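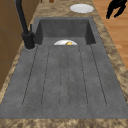 May, just gone half four, kettle on. The madder vat has finally been strained and I want to get this down before I forget which jar is which. The big worry with this batch was rinsing, as madder lets go of loose colour for ages and you can lose half an afternoon to it. A grooved drainboard like the dark grey one, with the long channels running towards you and the deep basin at the far end, is my idea of a good place to lay out skeins, and I've been saying so to Daranee for weeks! Our old enamel tray is flat as a pancake and the wool just sits in its own puddle. Anyway. On to the wool.

Batch 2668 is the Lelska yarn, the cream one with the slightly hairy ply. I scoured it overnight and it came out softer than I expected (Mwajuma thinks it had a lot of spinning oil in it, and the colour of the scour water says she's right). Alum at the usual strength, cream of tartar at half, left to cool in the pot. I forgot to weigh the tartar before tipping it in, so if anybody wants to repeat this exactly, sorry, you can't.

Batch 2538 is the Woltmont, same mordant, same pot, second day. I had high hopes for it and it's the duller of the two. More brick than red. It may be superwash and mislabelled, or it may be that the bath was getting tired by then. I'd like to run it again in fresh liquor before I write it off, because the hand of it is lovely and Thenmozhi wants it for the cardigan sleeves.

Heat: I kept it low this time. Last batch I wandered off to answer the door and the pot got away from me and we ended up with sixteen skeins of a colour Wiroj called "gravy". So this time I stood there like a lemon with the thermometer for the whole first hour, and it was worth it. The red held. It went a bit orange at the start, which had me fretting, then deepened nicely once I added the chalk. Our tap water is very soft up here and I do think madder wants the chalk. Mervin says his comes out fine without, but Mervin is on well water and it furs his kettle in a fortnight.

Two small things that went wrong. The ties on the Lelska skeins were too tight and there are pale bands under them, quite neat ones, I could almost pretend I meant it. And the root bag split at the seam, so there are bits of madder all through the second lot. They shake out when dry but they get everywhere, including my tea.

The exhaust bath is still a decent peach. I've put it in the lidded bucket by the back door with a Chareonsuk silk scarf in it, cold, and I'll leave it alone till it looks interesting. PLEASE don't chuck it out.

To do: new root bag, doubled muslin. Looser ties, figure of eight. Put a light test strip from each batch in the south window, half covered with card. Ask Lallen if they'll sell us chopped root in the bigger sack, and whether it's the same crop as before.

Daranee, your indigo is fine, I gave it a stir and it's got a good coppery skin on it. Your gloves are on the radiator.

Filed under: Dye Notes, Natural Colour, Wool

Print this page | E-mail this entry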